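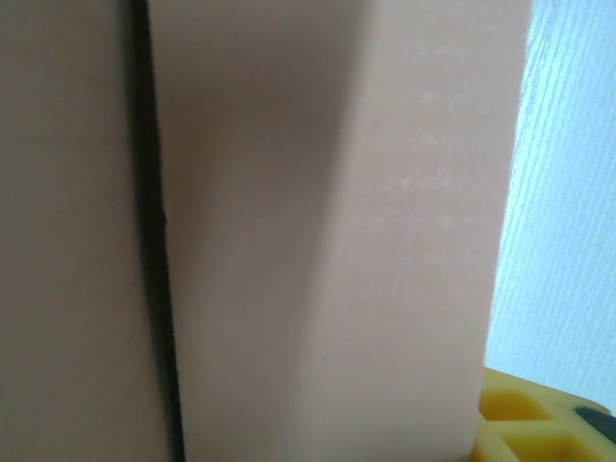
Why did the 1790s Wircombe production of Plurnard's opera drop the second-act chorus? The company could not pay for it. The surviving account book lists 47 singers engaged for the season, and by the time the opera reached the stage the list had shrunk to six, two of whom were also playing in the pit.

4.2 The missing chorus

Earlier writers preferred a grander explanation. Fledov held that Plurnard cut the chorus himself after a crisis of taste, and devoted a long chapter to the crisis without producing a letter, a diary entry or a witness. Vidal, more cautious, blamed the censor, who does seem to have been a busy man but whose files for July contain one complaint about a comic bass and none about choruses. Both accounts have been repeated in program notes ever since, sometimes in the same paragraph.

The account book was known to both scholars. It is a dull document, full of candles, and neither appears to have read past the candles. Takumi Hoshino's transcription, finished in February 2023, runs to 2,294 entries and shows the wage bill falling week by week while the cost of the soprano's carriage stays exactly where it was.

The musical evidence points the same way. In the Wircombe parts the chorus is crossed out in the copyist's hand, and its closing tune is handed to the first oboe, who gets eleven bars of public lament and, to judge from the fingering marks, no warning. The key change that follows has been left alone. It makes very little sense without the chorus, and reviewers have been praising its boldness for two centuries.

Figure 1 accompanies this section. The full list of cuts is given in the appendix, along with the oboe part, which is better than the chorus it replaced.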